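Course Handout 11
Setup and Care of the Handheld Gripper Station
Practical Robotics Laboratory, Gastier Technical Institute
Revised Feb 25, 2025

Purpose

This handout covers the preparation, daily care and minor repair of the Hurkel handheld gripper station used in the second half of the course. Students are expected to have read it before their first assigned session. It replaces the January version, which described the older trigger assembly and should be discarded.

The station consists of a pair of handheld grippers, a harness with shoulder straps, a marker cube for each gripper, the connecting cable and a recording computer. Demonstrations made with the station are used later in the course to train the Amaral arm in the main laboratory. Faults that enter at this stage are hard to remove afterward, and the condition of the station therefore forms part of the assessed work.

1. Before the session

Sign the station out in the log and read the entries left by the previous group. An open fault must be cleared or confirmed by laboratory staff before the station is used.

Wipe the fingers of both grippers with a dry, lint-free cloth. Do not use alcohol on the printed plastic parts. Alcohol is permitted only on the metal contacts of the connector, and then only with the cable unplugged at both ends.

Open and close each gripper through its full travel several times. The motion should be even, and the fingers should return fully when the handle is released. A gripper that sticks partway usually has dirt in the slide. Follow Section 5 before taking any further step.

2. Marker cubes

The cubes allow the tracking software to find the position and angle of each gripper. The left and right cubes carry different patterns and are not interchangeable. Exchanging them will not produce an error message, but the recorded motions of the two hands will be reversed.

Check the following each time:

The cube is seated squarely on its mount and does not turn under light finger pressure.
The printed faces are flat, with no lifted corners.
No tape, label or pen mark touches the pattern or its white border.
The faces are free of glare under the room lights.

A damaged face must be replaced with one from the Zikel spares drawer. Faces printed on an office printer may not be used, even for a trial run. After any face is replaced, the cube must be calibrated again as described in Section 4.

3. Harness and cable

Put on the harness before picking up the grippers. Fasten the buckles and adjust the straps until the harness stays in place when the wearer leans forward. A loose harness shifts during reaching motions and changes the view of the work area.

The cable should have enough slack for both arms to extend fully, but it must not catch on the chair or the edge of the table. Check this by reaching slowly to each far corner of the work area before recording. If the connector pulls at any point, stop and route the cable again. Do not solve the problem by shortening the reach.

The rated life of the cable is 2,000 sessions. Replace it earlier if the outer jacket is cracked or if the signal drops when the cable is bent near the plug.

4. Calibration

Calibration is carried out seated, at the table where the recording will take place. It must be repeated if the wearer changes, if the harness is taken off, or if a cube has been removed for any reason.

Start the calibration program and enter the station number. Bring the two grippers together near the front edge of the table, with the fingers pointing inward, and hold them still until the program reports that both cubes have been found.

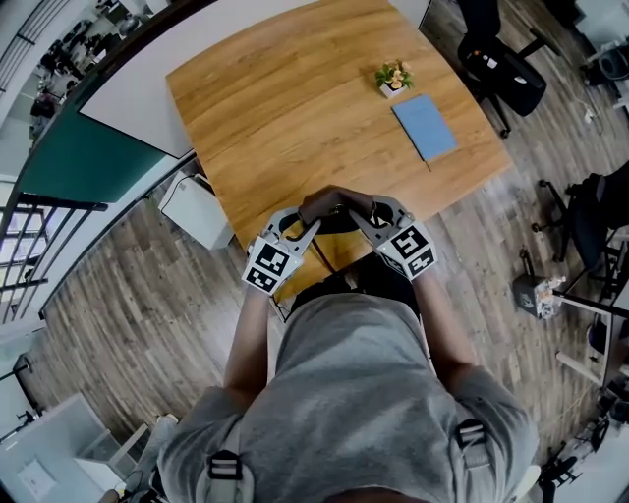
When the tone sounds, move both grippers slowly outward, then forward, then back to the starting position. Keep the wrists relaxed and avoid covering a cube with the other hand. The program collects 33 positions and reports the remaining error for each side. A result of 2 millimeters or less is acceptable. If one side fails, repeat the full procedure for both sides.

Repeated failure on one side most often points to a cube that is not properly seated. Repeated failure on both sides points to the harness or to the lighting, and blinds should be adjusted before any part is removed.

5. Minor repairs

Students may clean the slide, replace a finger pad, replace a marker face and change the cable. All other work, including any work on the handle electronics, is reserved for laboratory staff.

To clean the slide, unplug the cable, remove the finger retaining screw and draw the finger outward. Brush the slide with the nylon brush supplied in the kit. Do not apply oil or grease. Refit the finger and tighten the screw by hand until it is snug. The threads are cut in plastic and are easily stripped.

6. Closing the session

Unplug the cable at the computer end first. Coil it loosely and return it to its hook. Place each gripper in its own compartment with the cube facing up, and leave the harness buckles open.

Record the calibration result, any part replaced and any fault observed, however slight. Groups that return the station without a complete log entry will have the session marked as unfinished.

Reading for the next session: Hurkel Station Manual, chapters on cable routing and file transfer.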